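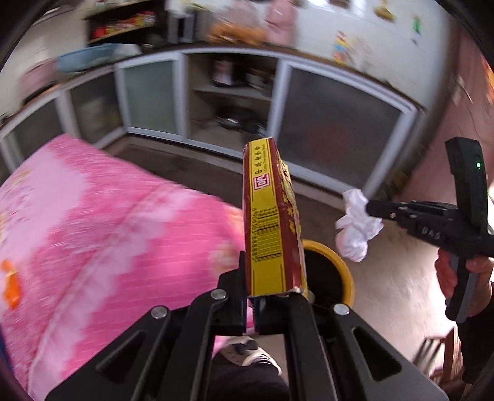

릴홀름(Lilholm) 통상부가 6/5/21자로 공개한 탄약 수출 사후검증 보고서를 읽고 정리함. 본문 68쪽, 부속서 별도. 관심 있는 사람이 적을 주제라 타래로 남겨 둠.

대상은 터카르(Terkar) 내무부 앞으로 나간 소구경 탄약 허가 37건. 수출자는 모두 마토우셰크(Matoušek), 중개는 스코드게이트(Skodgate)가 맡음. 허가 자체의 적법성은 이번 보고서의 검토 범위가 아님. 인도 이후만 다룸.

용어부터. 최종사용자증명서(EUC)는 수입국의 권한 있는 기관이 발급하는 문서로, 품목과 수량, 최종사용자, 용도, 재이전 제한 약속을 적음. 수출국은 이걸 보고 허가 여부를 판단함. 국제적으로 통일된 서식은 없음.

인도확인서(DVC)는 별개 문서. 물건이 수입국에 도착해 최종사용자가 수령했다는 확인임. EUC는 약속이고 DVC는 수령 사실의 확인인데, 언론 보도에서는 둘을 자주 섞어 씀. 이번 건 보도도 그랬음.

사후검증은 또 다른 단계. 수출국 인력이 수입국에 가서 보관 상태와 잔량을 확인하는 절차임. 수입국의 동의가 필요하고, 보통 EUC에 동의 조항을 미리 넣어 둠. 조항이 없으면 그때그때 외교 채널로 요청해야 함.

보고서 결론만 옮기면 이렇다. 37건 중 DVC가 제때 접수된 것은 대부분이지만, 현장 확인까지 간 것은 2건. 나머지는 서류 검토로 종결 처리됨.

현장 확인이 이루어진 2건은 모두 수도의 중앙창고 보관분. 지방 경찰로 배분된 물량은 한 번도 확인되지 않았음. 부속서 나의 배분 대장을 보면 지방 배분은 별도 서식으로 기록되고, 로트 번호 기재란이 없음.

로트 번호가 왜 문제가 되느냐면, 소구경 탄약은 총기와 달리 낱개 일련번호가 없음. 탄피 바닥의 각인은 보통 제조자와 제조연도 정도까지만 알려 줌. 특정 선적분과 연결하려면 포장 단위의 로트 정보가 필요함.

즉 포장을 뜯어 낱발로 배분하는 순간 추적 단위가 사라짐. 최소 포장까지 로트를 표시하게 하고 배분 대장에도 로트를 적게 하는 방식이 그래서 권고됨. 터카르 쪽 대장은 총수량만 기재.

총수량 기재 방식에서는 소모와 유출이 구분되지 않음. 훈련 소모로 적으면 끝이고, 검증관이 대조할 기준이 없음. 보고서 3장이 이 점을 지적하는데 표현은 꽤 완곡함. "추가 정보가 유익할 것으로 판단됨"이라고만 적음.

조약 쪽. 무기거래조약(ATT) 제11조가 전용 방지 조항임. 그런데 제11조의 적용 대상은 제2조 제1항의 재래식 무기이고, 탄약은 제3조에서 따로 다룸. 제3조는 탄약 수출에 대해 국가통제체제를 두고 제6조와 제7조를 적용하라고 함. 제11조는 거기 없음.

그래서 조약 문언만 놓고 보면, 탄약에 대해서는 수출 전 평가 의무가 있고 전용 방지 조항의 직접 적용은 없음. 협상 당시부터 논란이 있던 부분이고, 탄약을 어디까지 넣을지가 쟁점이었음.

물론 제7조 평가에서 전용 위험을 보는 것은 가능하고, 실제로 그렇게 하는 당사국이 많음. 다만 인도 이후의 확인은 국내법과 허가 조건에 달려 있음. 릴홀름의 경우 수출통제령 시행규칙에 "필요시 확인할 수 있다"는 임의규정이 전부.

임의규정의 결과가 2건임. 담당 부서 인력이 부족했다는 설명이 보고서에 있고, 부족하다는 것도 사실일 것. 그러나 어느 건을 고를지에 관한 기준이 문서로 존재하지 않았다는 점은 인력과 별개의 문제로 봐야 함.

허가국장 비에라 이레시(Viera Jireš)의 서면 답변이 부속서 라에 실려 있음. 요지는 접수된 DVC의 회신율이 100%에 도달했으므로 제도가 작동했다는 것.

회신율 100%는 맞는 숫자임. 부속서 가의 표를 직접 대조해 봤고, 지연 접수분까지 합치면 37건 전부 회신됨. 다만 이 지표는 상대 기관이 종이를 보냈는지를 측정함. 보관과 사용은 측정 대상 밖.

게다가 DVC 서명자와 EUC 서명자가 동일 부서임. 약속한 부서가 이행 확인도 하는 구조. 세관 통관 기록과 교차 대조하면 어느 정도 보완되는데, 릴홀름은 통관 기록 제출을 요구하지 않음.

의회 쪽에서는 카밀 프로하스카(Kamil Procházka) 의원이 개정안을 냄. 핵심은 세 군데. 시행규칙의 "할 수 있다"를 "하여야 한다"로, 검증 대상 선정 기준의 고시, 그리고 연례 보고서에 현장 확인 건수를 별도 항목으로 기재.

첫 번째는 통과 가능성이 낮다고 봄. 전건 의무화는 수입국 동의가 전제인데, 동의가 없을 때 어떻게 할지가 개정안에 빠져 있음. 허가 취소인지, 다음 허가의 거부 사유인지, 단순 보고 사항인지 불명확함.

이미 인도된 탄약에 대해 허가를 취소해 봐야 실효가 없음. 실질적인 지렛대는 후속 허가밖에 없고, 그러려면 EUC 단계에서 검증 동의를 받고 거부 시 후속 허가를 유보한다고 미리 써 두어야 함. 프로하스카 안에는 이 연결이 없음.

두 번째, 선정 기준 고시는 현실적임. 위험 기반 선정을 쓰되 일부는 무작위로 섞는 방식이 무난. 기준을 너무 상세히 공개하면 수입국이 대상 창고만 정비해 둘 수 있으니 요소만 공개하고 가중치는 비공개로 두는 편이 나음.

세 번째는 비용이 거의 들지 않음. 현재 연례 보고서의 "사후관리 완료"라는 항목에는 서류 종결과 현장 확인이 합산되어 있음. 분리만 해도 외부에서 읽을 수 있는 통계가 됨. 법 개정 없이 서식 변경으로 가능한 사항.

중개 문제. 스코드게이트는 릴홀름에 등록된 중개업자이고, 37건 전부에서 운송 주선까지 맡음. ATT 제10조는 관할 내 중개를 규제하는 조치를 취하라고 하면서 등록이나 사전 서면 허가를 예로 들고 있음. 릴홀름은 등록제만 운용.

등록제에서는 업체 단위 심사는 되지만 거래 단위 심사는 안 됨. 보고서에 스코드게이트의 위법을 시사하는 내용은 없다는 점은 분명히 해 둠. 일부 계정에서 보고서를 유출의 증거로 인용하고 있는데, 그런 문장은 68쪽 어디에도 없음.

보고서가 말하는 것은 "유출이 확인되지 않음"이고, 같은 장에서 확인할 자료가 없었다고도 적음. 두 문장을 같이 읽어야 함. 통상부 보도자료는 앞 문장만 인용했고, 비판 쪽은 뒤 문장을 과하게 해석함.

마토우셰크 쪽 기록은 상대적으로 양호함. 출하 단위 로트 목록이 전부 보존되어 있고, 포장 명세서와 일치한다고 되어 있음. 따라서 공백은 출하 이후 구간, 그중에서도 중앙창고에서 지방으로 내려가는 구간에 집중됨.

기록 보존 기간도 확인했음. ATT 제12조는 최소 10년 보존을 규정함. 릴홀름 국내법도 같은 기간인데 기산점이 허가 발급일임. 분할 선적의 경우 마지막 인도분의 실질 보존 기간은 그만큼 짧아짐. 기산점을 최종 인도일로 옮기는 것이 맞다고 봄.

비교 기준으로 자주 나오는 스위스와 독일은 둘 다 현지 확인 제도를 운용하지만 대상 품목과 조건이 다름. 건수만 나란히 놓는 비교는 의미가 없음. 분모가 무엇인지, 어떤 품목인지부터 봐야 함.

한국 관련해서 질문이 와서 답함. 한국은 2017년에 ATT 당사국이 됨. 방산물자 수출허가는 방위사업청 소관. 사후 확인이 개별 건에서 어떻게 이루어지는지는 공개 자료로 파악하기 어려워서 여기서 비교하지 않겠음.

부속서 다는 절반 가까이 비공개 처리됨. 항목 제목으로 보아 창고별 보관 현황으로 추정. 보안상 위치를 가리는 것은 이해되지만, 위치를 뺀 수량 합계까지 가릴 이유는 제시되어 있지 않음.

오탈자로 보이는 것 하나. 본문 표 4의 허가 번호 하나가 부속서 가와 다름. 숫자 자리가 바뀐 듯함. 합계에는 영향이 없어서 위 내용은 그대로 두고, 통상부에 이메일로 문의해 둠.

다음 일정. 개정안은 9월 회기에 상임위 심사 예정. 이레시 국장의 출석 여부는 미정으로 나와 있음. 서면 답변에서 선정 기준 질문에는 답을 하지 않았기 때문에 구두 질의가 있다면 그 부분이 볼 만함.

정정: 위에서 지방 배분 서식에 로트 기재란이 없다고 썼는데, 부속서 나 후반부의 신형 서식에는 비고란에 로트를 적도록 안내가 있음. 의무 기재는 아니고, 실제로 채워진 사례도 실려 있지 않음. 결론은 동일.

중앙창고 확인 2건의 방법도 추가로 적어 둠. 둘 다 사전 통보 방문이고, 표본을 골라 외포장 로트만 대조함. 개봉 계수는 하지 않음. 표본 크기는 비공개. 이 정도면 잔량 확인보다 존재 확인에 가까움.

참고로 개봉하지 않는 것 자체는 드문 방식이 아님. 밀봉 포장을 열면 보관 수명 문제가 생기므로 외포장 대조와 봉인 상태 점검으로 대신하는 경우가 있음. 다만 그 경우 봉인 번호를 출하 시점에 기록해 두어야 하는데, 보고서에 봉인 번호 언급은 없음.

부속서 가와 나를 로트 기준으로 다시 맞춘 표를 만드는 중. 완성되면 이 타래 밑에 붙임.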